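Search this site Search Go

May
Posted by Kiran Chaturvedi

A morning at the Notwood open day

I nearly didn't go, because the bus from town takes an age and it was raining, but I'm so glad I did! Notwood have the old Tadeck building at the far end of the trading estate, and they let you wander about more or less as you please once you've signed in and got your sticker. Doors opened at ten and there were about 50 of us in the queue, mostly families, plus a retired toolmaker called Bodin who knew the answer to everything (very handy to stand next to).

Upstairs was drawings and tea. I had two slices of the lemon cake and a long chat over a plan chest – they've kept 620 drawings from the Tadeck days, some with mug rings on them.

We use cookies to remember your preferences. Accept / Manage

Downstairs was what I'd come for. I've loved hinges and little linkages ever since my gran let me take her sewing machine to bits, and I could have stayed there till closing. 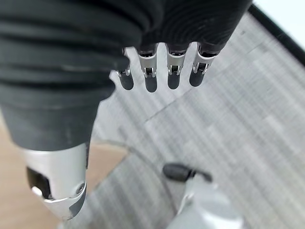
Fingers are such fiddly things to make, when you think how small the joints have to be. I'd expected bare metal all over, so the ribbed black fabric across the back surprised me, a bit like a knitted glove, with the silver joints poking out from under it and rounded black tips on the ends. The second finger has a tiny rod by its hinge, just the sort of part I'd drop on the carpet and never see again.

I bought a Trulov screwdriver set in the shop for £7 and caught the last bus before lunch. They're opening again in the autumn and I've already put my name down.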